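6 min read

Section 4. Running the cabinet door baseline in simulation

Read this section before you quote any success rate from the Cultik door task, including ours. The method in the June report (Massawe and Quezada) trains a two-arm policy in simulation to open cabinet doors, and the headline result is good enough that people have started repeating it without running it. We ran it. The steps below get you the same number, and then they show you how much of it you should believe.

You will need the Cultik task pack, the Sollgate simulator with contact logging turned on, and the policy weights that came with the report. Sections 1 to 3 cover installation. If the simulator does not start cleanly, stop and go back to those.

4.1 Loading the task

1. Open the task pack and choose the two-arm door task. Leave the single-arm version alone. It uses a different reset and the results do not compare.

2. Load the weights. A warning about missing texture files is harmless. A warning about joint limits is not, and means you have the wrong robot model.

3. Set the random seed by hand. The default takes it from the system clock, so no two runs match and you can't go back to a failure you want to look at.

4. Turn off early success. With this option on, the episode ends the moment the door joint passes its threshold, and whatever the robot does next is thrown away. The report had it on. We think that was a mistake, or at least something that belonged in the main text and not in a footnote.

Caution: Changing the early success setting in the middle of a batch does not clear the old scores. Start a new batch.

4.2 Setting the view

5. Switch to the follow view, behind and above the robot body. The fixed front view makes nicer videos but hides the place where the hand meets the door, and that is where the argument is.

6. Step through one episode by hand before you run a batch. Use the single-step key and watch the two grippers separately. Don't go by the score readout yet. 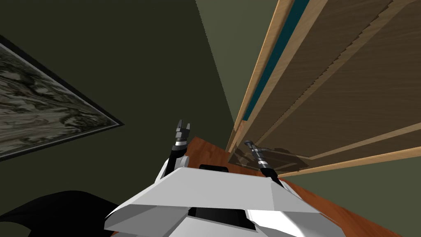 7. Write down which gripper touches the door, and when. The log gives contact per link, so you don't have to trust your eyes. You should still look. A contact entry will tell you that two shapes touched. It has no opinion on whether a real hand could have done anything useful there.

8. Check for overlap. The contact solver allows a small amount of one solid sinking into another, and a policy trained for long enough will find that and lean on it. Open the contact log and sort by depth. Any episode where the deepest contact goes past the limit in your config file should be marked as doubtful, even if the door opened.

Note: The simulator draws surfaces and computes contacts from two different sets of shapes. A hand can look clear of the wood while the log says it is pressing, or the other way around. When the two disagree, turn on the collision shapes and look again before you decide anything.

4.3 Running the batch

9. Run 30 episodes with your fixed seed. Fewer than that and the rate jumps around too much to argue over.

10. Record the raw score first. On our machine, with early success on as in the report, 19 episodes opened the door. That is close to the published rate, and we have no complaint about the arithmetic.

11. Run the same batch with early success off and require the door to stay open to the end of the episode. Expect the number to drop. We lost 3 of those episodes to doors that drifted back.

12. Remove the episodes you marked as doubtful in step 8 and report that count next to the other two. Please don't report only the one you like best.

Caution: Do not tune the contact depth limit after seeing the results. Pick it, write it down, and leave it. We caught ourselves doing this once and had to throw out an afternoon of runs.

4.4 What the result does and does not show

The report says the policy "learned two-handed door opening." We could not confirm that. When we froze the left arm at its start pose, the score hardly moved. It may be that the second arm helps with balance or with heavier doors – the task pack has no heavier doors, so there is no way to tell from this data. Until someone tests it, we would call this a one-arm result on a two-arm robot.

There is also no hardware trial. Becerra has offered bench time, and Ah-rin Ki is building a matching cabinet, but nothing has been run and this guide makes no claim about it.

The training method itself may well be sound. The reward is simple, the code is clean, and we got it running without writing to the authors. Our doubts are with the scoring.

4.5 If your numbers don't match

Score far too high: early success is probably still on. Check the batch header, which keeps the setting it was started with.

Score of zero: the door joint is locked. Reload the task pack.

Score changes between identical runs: the seed was not saved. Repeat step 3, then restart the simulator.

Section last changed 7/24/18.

Comments (3)

Araceli Tlapale
Step 8 cost me a whole morning and then changed my mind. I had nearly half my good episodes over the depth limit. Is your limit the one that ships with the pack?

Armelle Coste
@Araceli yes, the shipped one. We didn't touch it.

Leopoldo Quezada
Fair on early success. I don't agree about the left arm. Freezing it at test time is not the same as training without it, and you should run both before calling it a one-arm result. Also the Jovex build of the simulator handles contact differently, so say which build you used.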